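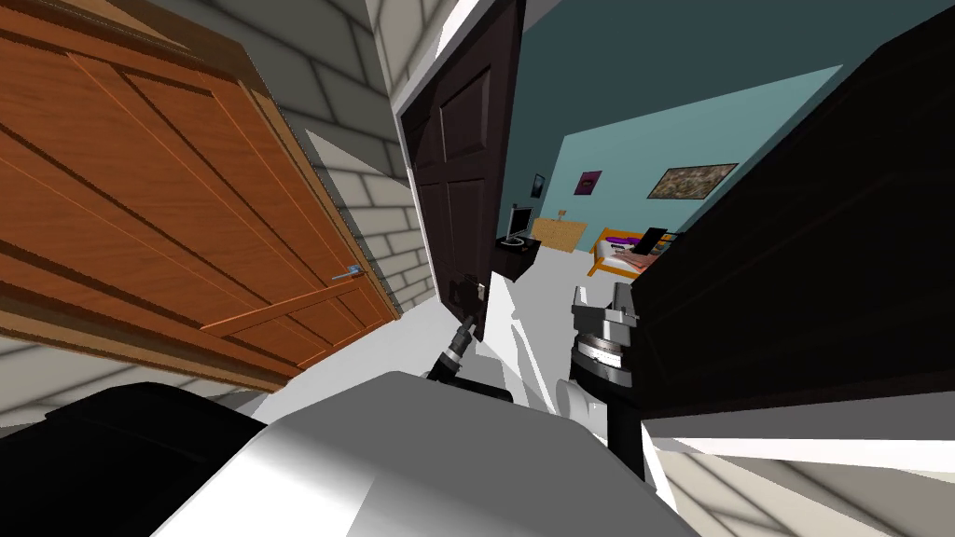
Notbridge Residential Lettings
Room and Corridor Safety Check, Upper Floor
Property: Skelard House, unit 7
Date of check: 13 Apr 2023
Type: between tenancies

Marks used: OK, Fix (before move-in), Watch (look again at next check), N/A.

1. Smoke and carbon monoxide alarms

Smoke alarm, landing: OK. Sounded on test button. Battery replaced anyway.
Smoke alarm, bedroom: Fix. Chirping on arrival. The unit is past the replacement date printed on its back. Swap the whole alarm, not only the battery.
Carbon monoxide alarm, boiler closet: OK.
Alarms linked: Watch. The landing alarm set off the one downstairs, but with a delay. Test again after the bedroom unit is replaced.

2. Doors and ways out

Bedroom door opens fully: OK.
Bedroom door latches without slamming: Fix. Latch catches the bottom lip of the strike plate. Move the plate down slightly and fill the old screw holes.
Closet door: OK. Hinges oiled.
Keys left in locks: N/A. No keyed locks on this floor.
Route to stairs clear: OK. The last tenant kept a shoe rack on the landing. Remind the new one in the welcome letter that the landing has to stay clear.
Door closer on stair door: Watch. Closes, but slow over the last few inches.

3. Windows

Bedroom window opens and stays open: OK.
Opening limiter fitted: Fix. One screw missing, the other loose. The sill is low enough that this can't wait.
Glass: OK. Small scratch on the inside pane, already listed in the move-in record from December.
Blind cord: Fix. Cord cleat has come off the wall and is in the kitchen drawer. Refit it high up, out of a child's reach.
Bathroom window: OK. Stiff handle, but it locks.

4. Electrical

Outlets, bedroom: OK. All tested with plug-in tester.
Outlet, landing: Fix. Faceplate cracked at one corner. Outlet switched off at the panel and taped over until the plate is changed.
Light switches: OK.
Bathroom fan: Watch. Runs, but noisy. Clakow fitted this one and it should still be under their warranty. Office to check the invoice before anyone buys a new one.
Panel labels: Fix. Breakers 2 and 9 have their labels swapped. Corrected in pencil. Needs a proper label.

5. Floors and stairs

Carpet edges: OK.
Threshold strip, bathroom: Fix. Lifted at one end and catches a sock. Screw down.
Stair handrail: OK. Top bracket tightened during the visit.
Stair treads: OK. One creaks, no movement underfoot.

6. Damp and ventilation

Bedroom outside wall: OK. Meter reading normal at low level and behind the radiator.
Bathroom ceiling: Watch. Old stain near the fan, dry to the meter. Paint after the fan is sorted out.
Humidity in bathroom after running the shower: 82 percent. Came down slowly with the fan on, which is another reason to chase the warranty.

Work orders

Aydoğan to do the latch, limiter, cord cleat and threshold strip in one visit. The alarm and faceplate go to the electrician, along with the panel label. No keys to be handed over until every Fix item on this sheet is signed off. Watch items carry over to the next sheet.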